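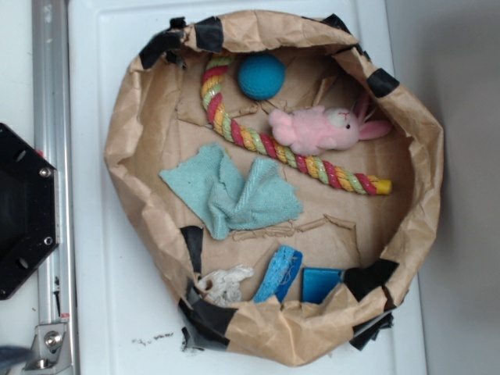 Paper bag busy boxes, anyone still doing these?

wardw_vandside
Right, so I've been making these for our terrier since June and I want opinions. Big brown paper bag, roll the top down so it stays open, gaffer tape anywhere it looks like splitting, then chuck in a mix. Ball, rope, something soft, an old towel with a few biscuits bunched up in it, bits of torn cardboard. She goes in head first and I get to drink a tea while it's hot. Costs me nothing because the bags come with the shopping!
What do the rest of you put in yours?
Ward Willems

pipkin431
We do much the same but no tape. Mine would eat the tape.

cletus_d
Same worry as pipkin. My old lad Kincaid swallowed a strip of parcel tape years back and the vet bill was horrible. If the bag rips, let it rip, that's half the fun for them. Also I'd be careful with rope toys that have plastic caps on the ends, the caps are the first thing to go in our house.

wardw_vandside
Fair point on the caps. Mine ignores them but I'm sitting right there the whole time, I'd never leave her with it. Not giving up the tape though, without it the bag lasts 3 minutes and I'm picking paper out of the rug till bedtime.

mossy_lane
You can fold the rim over twice, nice and fat, and it holds up pretty well with no tape at all. Try it with the thicker bags (the Traria ones are good if you've got one near you, the Puvico ones go soggy the second a dog breathes on them).

pipkin431
Can I ask about the towel? Ours pulls the loops out of terry and then eats the threads. I've moved to fleece strips.

cletus_d
Fleece every time. Once a towel's fraying it goes in the bin here, or under the car.

mossy_lane
Bit harsh Cletus, I've used the same manky towel for 9 years and three dogs. Depends on the dog, surely? A chewer and a sniffer want different things.

cletus_d
Suppose so. Mine have all been chewers.

wardw_vandside
Mine's a sniffer with ambitions. OK, going to try the double fold tonight with one bit of tape hidden on the outside, and fleece if I can find any. What about soft toys, do you leave them in or take them out after?

pipkin431
Out after, and swap them round every few days or they get bored of them. Bunnies go down best here, it's the ears.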